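Print this page | E-mail this page

Palleck teleoperation work: progress report to Nedport
24th October

Recording by remote control is now the main activity. The operator moves a pair of hand-held leaders and the arms on the bench copy them. We had planned 950 usable demonstrations of the cable task by this point and have 834. A further 300 were recorded but set aside, mostly for jerky starts or a grip closed too early.

Guiding the arms by hand was tried first and dropped. It was slower, and the operator's hands kept blocking the view of the wrist camera. The 786 demonstrations promised for the first payment were passed early in October.

Two problems remain. The delay between leader and arm grows during long sessions, and we restart the control software to clear it. New operators also need more practice than we allowed for, so the training budget line is overspent. We have moved money from travel to cover it.
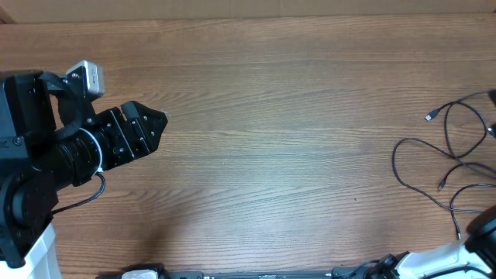 Left arm with its wrist camera and empty gripper; cables on the table at right.

Next period: finish the cable set, then begin the folding task at the Hayat site. We ask Nedport to confirm the second payment before that move.

Related items
Ultau bench: safety check
Hayat site: room plan
Palleck: first report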